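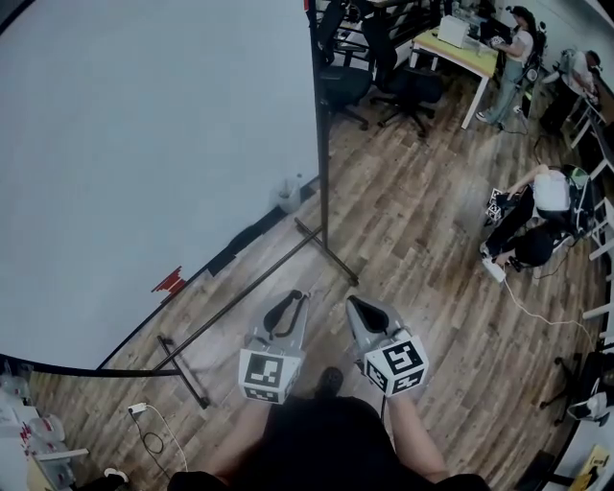 Events / Spring Dinner FAQ

Getting a lot of the same emails so putting the answers in one place. Last updated 2018-04-21. If something here doesn't match your printed invitation, go with this page.

What is it?
The Berchtold County party's spring fundraising dinner. Two speakers, a meal, a short auction, done by 9:30. Money goes to the county party's general fund and pays for mailings and door-knocking ahead of the June primary.

Who's speaking?
Hannelore Zwahlen gives the main talk, on property taxes and what the legislature did and didn't do this session. Zixuan Mao goes first, 15 minutes, on school board races. Both take questions after. Written questions only, cards on the tables.

Are they endorsed by the party?
No. The county party doesn't endorse before the primary. Speaking at the dinner isn't an endorsement. Please stop telling people it is.

Where?
Sturkel Hall, main floor. Use the north doors. South doors are locked after 5.

What time?
Doors 5:30, food at 6:15, speakers at 7. Come early if you want to pick your seat, tables are open except the front row.

How much are tickets?
80 dollars a person. Table sponsors pay 700 and get eight seats plus a line in the program. Host level is 500 and comes with two seats and the reception beforehand. Students with ID, ask us, we have a few cheaper ones left.

Can I pay at the door?
If there's room. Check or card. We can't take large cash amounts, see the next one.

Why do you want my employer and occupation?
Campaign finance reporting. Your ticket counts as a political contribution, all of it, including the part that covers your chicken. We have to ask. If you leave it blank you will get a call from us and then another call.

Is it tax deductible?
No. Contributions to a political party are not deductible. Same for auction items.

Can my business buy a table?
Please write first, before you send anything. Depends on how the business is set up and we've already had to mail two checks back. Personal check is easiest.

Can someone else pay for my ticket?
They can buy it and bring you as a guest, and then it goes down as their contribution. What you can't do is give somebody money so they can write the check in there name. That one's serious.

I'm not a citizen. Can I come?
Green card holders can buy a ticket like anybody else. If you're here on a visa we can't take a contribution from you — email before you order and we'll talk it through.
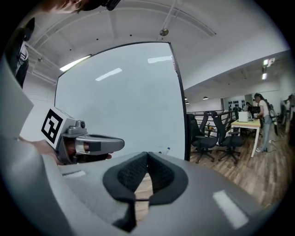 Refunds?
Up to a week before, yes, full amount. After that the caterer has our head count and we're stuck with it. You can hand your ticket to another person, just send us the new name so the list is right and they fill out the contributor form.

What's for dinner?
Chicken or a vegetable pasta. Pick on the order form. Gluten free, nut allergy etc goes in the comments box. Greltix Catering is doing it again this year. Cash bar.

Do I have to be a registered Republican?
No. You don't have to be registered as anything. Be polite.

What's the dress code?
Jacket is fine, jeans are fine. Some people dress up for the reception.

Can I bring campaign signs?
Not inside. Candidates get half a table in the lobby for literature, first come first served, set up from 4:45. No signs on sticks, no stickers on the walls or doors. The hall charged us for that last time.

Will press be there?
Probably the local paper. Reporters need to check in at the front table. Recording the speeches is ok for press, the reception is off limits.

Parking?
Free in the Getmont Street lot behind the hall. When it fills up use the street, but not the pharmacy side, they tow. Accessible spots are by the north doors, and theres a ramp.

How did last year do?
We cleared 2,093 dollars after the hall and the food. Wanted more. Fewer people bought auction items than the year before, so please bring a checkbook.

Can I donate something to the auction?
Yes please. Gift baskets, hunting gear, a weekend at your cabin. No firearms this time — paperwork. Drop off at the office by noon the day before, with your name and what it's worth taped on.

I ordered and never got a confirmation.
Check spam. Then email us with the name on the order. Don't order a second time, we end up with doubles and it takes forever to undo.

I can't come but want to help.
Donate page, or sign up to walk a precinct. Walk lists go out the first week of June.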